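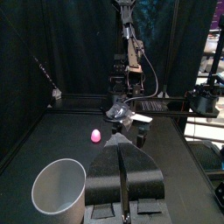
Tuesday, late. Tea gone cold twice.

Planner finally stopped throwing itself at the back rail. Spent the whole morning on it and the fix was one line, the rail's collision box was still in the old table frame from before we shifted everything in August. So the planner thought it had loads of room on the right and none on the left. Explains last week. Explains Ebuka's face last week as well.

After lunch — the bag. Perception hates the bag. Clear plastic, black table, black curtains, and the segmenter gives me either the label by itself or a great blob that takes in half the gripper. Depth is worse, holes all over the creases. Vilgot says just track the label and hang a fixed offset off it. Told him the label flaps about and the offset isn't fixed. He said then make it not fixed. Thanks Vilgot.

Tried it anyway. Not as bad as I wanted it to be. Label pose plus the finger pose from the joint encoders, take a loose hull round both, call that the bag. Too big but too big is fine for avoiding things. Need to stop it growing every time the label estimate jumps, so put in a bit of smoothing, then the smoothing lagged on fast moves, so took half of it out again. Number picked by feel. Write that down properly tomorow.

The pink egg is the easy one, should be anyway. Colour threshold gets it nearly every time. But the shiny spot on top drags the centre upwards and the left arm comes in high. Elsa wants a fitted shape instead of the plain centroid, and she's right, I just don't want to do it this week. Cup is fine. Grey on black, open top, rim fit works, leave it alone!!

Two arms at once still the real problem. They each plan as if the other one is furniture. Left waits, right waits, both time out, both retry on the same tick. Put a random delay on the retry which is cheating but Upendo says everybody does it. Better would be one planner with a shared clock. Started a branch for that, called it parelel because I can't type, and now it's pushed and everyone has pulled it so that's the name. Gudrun has already made a ticket with it spelt that way.

Log replay: 1,587 saved plans through the new checker, 179 flagged. Most of those are the old table frame again I think. 16 look like real elbow clashes, haven't opened them. Replay is slow as well, it reloads the mesh each time, silly.

To do
— bag hull, cap the growth
— open the 16
— left wrist camera calibration, the time stamps are drifting against the joints
— reply to Pellgate re the driver licence
— ask Elsa for her fitting code, nicely

Missed the 18-something bus. Got soup from the machine. Vilgot still in there re-running the handover when I left, lights half off, humming.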